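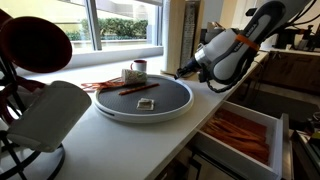 2 min read · 223 words

Zukuvero is a turn-based role-playing video game developed by Lukthorpe and published by Baudry. It is the second game in the Pulitz series and takes place on the same continent as the first, with a separate party and story.

Gameplay

The player controls a party of up to 5 characters. Towns and dungeons use fixed camera angles, while travel between regions takes place on a world map with set paths. Random encounters can be turned off after the second chapter.

Combat uses a shared turn bar in place of individual turns. Each action has a cost, and the bar refills at the end of a round. Unspent points carry over to the next round, up to a limit of 70. Enemies draw from a bar of their own, shown at the top of the screen. Guarding costs nothing but ends the round for that character.

Characters learn skills from weapons. A skill becomes permanent once the weapon has earned 300 mastery points, after which the weapon can be sold or melted down for parts.

Release

The game was released on 24th August. An update the following June added a hard mode, a bestiary and the option to skip battle animations. Save files from the original version remain compatible.

Reception

Reviewers praised the combat and the soundtrack. Criticism centered on the slow opening chapter and on the inventory menu, which has no sort function.

See also

Pulitz (series)
List of Lukthorpe games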